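Stello lost its grip, again

So, Thursday did not go the way I wanted. I've been teaching Stello (my arm, for anyone new around here) to unplug small connectors inside old desktop PCs, and we were on a pretty nice streak. Then on run 70 it closed on a fan plug, pulled, and just kept pulling. The motion limit I set is 2 mm past the release point. It went a whole lot farther than that, and I was across the room with a sandwich!

I hit the stop button and the arm froze -- good button, best money I've spent on this project. Then I dug through the log, all 1,513 lines of it, and found the force reading stuck on one value the whole time. The arm thought it wasn't touching anything.
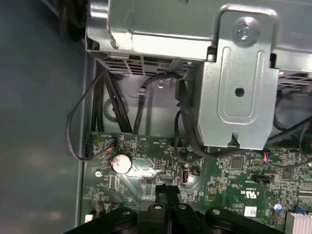

Stello's view down into the case, finger between the coin cell and the USB port.

Madalena thinks the sensor cable is getting pinched when the wrist rolls past a certain angle, and I bet she's right. I'm rerouting it this weekend. I also added a check that kills the motion if the force number doesn't change for 200 milliseconds -- should've had that from day one, I know, I know.

No more sandwiches during runs until August, either.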